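Robotics club, April update

We finally have something to show for the spring, so I'm writing it down before I forget the order things happened in.

The club is still small. Munther Awwad runs it, Ljubica and Matěj do most of the code, and I do whatever is left, which this term has meant building tasks in the simulator. We meet in the computer room at 4 and get two hours, of which the first 45 minutes usually go to updates and finding the right cables.

Our entry for the Illgate student challenge is a kitchen task. The arm has to pick a vegetable out of the sink and put it in a bowl on the counter. We wanted to do it with a real arm, but we don't own one and the simulator is free. Matěj named the project Clevach. I have asked him what it means and he won't say.

Most of my work has been on the start positions. The object can land in either basin, and the arm has to reach it without hitting the faucet or the divider. I wrote a script that shuffles the layout and throws out any start where two things overlap. It took me two weeks and it is not pretty code. 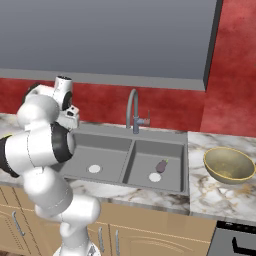 One of the eggplant starts, with the object in the right basin.

The right basin is the harder one for us. The gripper has to get past the faucet, and our first planner liked to go straight through it. Ljubica added a waypoint higher up over the counter and that fixed most of the collisions. What we still get is bad grasps. The eggplant is small, and if the fingers close too near one end it rolls away.

We have logged over 3000 attempts so far. Matěj wants to train on all of them. Ljubica wants to throw out the early ones from before the waypoint change, and I think she's right, but we'll run it both ways and compare.

Still to do before we send it in:

Fix the log file names, which are a mess
Try different wall and counter textures
Write the report (me, mostly)

Munther has asked for a draft of the report by the next meeting. I have the title page and half of the section on start positions.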